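Read this section before the first wash in your Metau tabletop dishwasher. The machine must already be level, with the inlet hose connected and the tap open. If the hose still has its paper collar on, go back to the previous section.

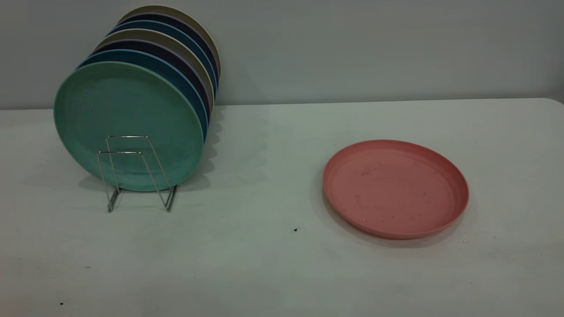

**Plasbridge Kitchen Appliances – Customer Guides Team**

## 4. First wash and daily use

1. Fill the salt container to the top, using the funnel supplied (part 3226). Wipe up any spilt salt.
2. Run the Rinse programme with the machine empty. It takes 10 minutes.
3. Scrape food off the plates. There is no need to rinse them under the tap.
4. Stand plates on edge, all facing the same way. Leave deep bowls for the upper shelf.
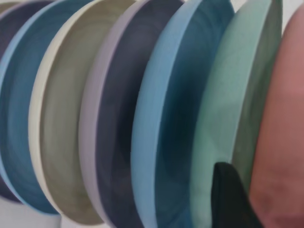

5. Turn the spray arm by hand. If it catches on anything, move that item before you close the door.
6. Put one tablet in the tray and choose a programme. Daily washes at 58 °C and suits most tableware. Use Gentle for anything marked hand wash preferred.
7. When the programme ends, open the door slightly and leave it until the steam has cleared.

**Caution:** the heating plate in the base stays hot after the door is opened. Keep children away from it.

**Note:** some tableware comes out of a cool wash with water still on it. Stand it in a rack on the worktop before stacking it in a cupboard.
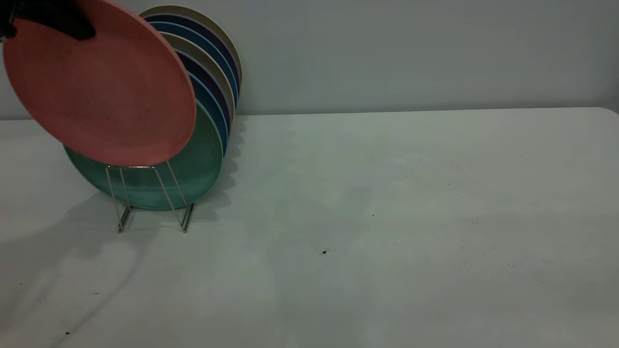

Kelechi Okafor, Lolville: Mine left a white film on everything until I changed the hardness setting from 2 to 4. The Briggs test strip in the box was right and my guess was wrong.

## 4.1 Marks left after washing

- White film: check the salt, then the hardness setting.
- Orange tint on light colours: tomato or curry. Wash again on Daily – it often takes a second go.
- Grit in the rings or under the rim: clean the filter and soak the item in warm water.
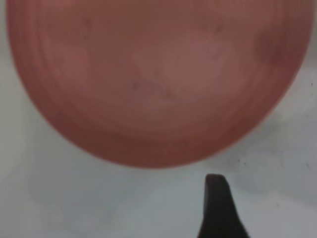 *Fig. 4. Pinkish-red tableware, close up.*

If the marks do not shift, see section 6, Filter and spray arm.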